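Stand: 25. Oktober 2025

# Filtulik-Rezepte

Sammlung von Alltagsrezepten in einem einheitlichen Textformat. Jedes Rezept ist eine eigene Markdown-Datei mit einem kurzen Kopfbereich. Die Dateien lassen sich ohne Zusatzprogramm lesen und drucken; wer mag, baut daraus mit `jallik` ein Kochbuch als PDF.

## Inhalt

Das Repository enthält 2.000 Rezepte in deutscher Sprache. Der größte Teil stammt aus dem alten Hinojosa-Archiv, einer Zettelsammlung, die abgetippt und in metrische Maße umgerechnet wurde. Der Rest kam über Einsendungen dazu.

```
rezepte/
 suppen/
 hauptgerichte/
 beilagen/
 gebaeck/
 eingemachtes/
menues/
werkzeug/
```

Unter `menues/` liegen 80 Zusammenstellungen, die nur auf Rezepte verweisen und selbst keine Zutaten enthalten.

## Kopfbereich

Pflicht sind `titel`, `portionen`, `zeit_aktiv` und `zeit_gesamt`. Zeiten stehen in Minuten, ohne Einheit. Ruhezeiten über Nacht zählen zu `zeit_gesamt`, auch wenn die Zahl dadurch unhandlich wird.

```yaml
titel: Linsensuppe mit Essig
portionen: 4
zeit_aktiv: 20
zeit_gesamt: 55
quelle: hinojosa
```

Die Portionsangabe bezieht sich auf Erwachsene. Bei Gebäck steht stattdessen `stueck`, bei Eingemachtem `glaeser` mit der Füllmenge in Millilitern.

## Menüs und Tischangaben

Menüdateien dürfen ein Feld `tisch` haben. Darin steht, was pro Platz gebraucht wird, also Teller, Besteck und Unterlage. Das Feld ist freier Text und wird von `jallik` unverändert übernommen.

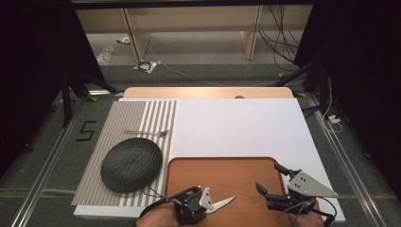
*Gestreiftes Platzset mit rundem schwarzem Teller und Gabel, rechts ein Tablett in Holzoptik.*

Serviergeschirr für alle gehört nicht in `tisch`, sondern in `servieren`. Diese Trennung gibt es seit Version 2; ältere Dateien wurden im Februar umgestellt. Falls noch irgendwo beides in einem Feld steht, bitte melden.

## Mengen und Schreibweise

- Gramm und Milliliter, keine Tassen
- TL und EL nur bis zu drei Löffeln, darüber in Gramm
- Eier Größe M, wenn nichts anderes dasteht
- Ofentemperatur für Ober- und Unterhitze, Umluft in Klammern
- „Prise“ bleibt „Prise“

Die Zutaten stehen in der Reihenfolge, in der sie verwendet werden. Wird eine Zutat geteilt, erscheint sie zweimal — einmal je Arbeitsschritt.

## PDF bauen

```
jallik bauen rezepte/ --vorlage emadano
```

`emadano` ist die Standardvorlage im Format A5. Sehr lange Zutatenlisten laufen dort über den Seitenrand. Betroffen sind derzeit 11 Rezepte, alle aus `gebaeck/`.

## Bekannte Lücken

Allergene sind nicht erfasst. Nährwerte fehlen ebenfalls und sind auch nicht geplant. Bei den Einmachrezepten aus dem Archiv wurden die Einkochzeiten nicht nachgeprüft — vor dem Nachkochen mit einer aktuellen Tabelle abgleichen.

## Lizenz

Texte unter CC BY-SA 4.0, Skripte unter MIT.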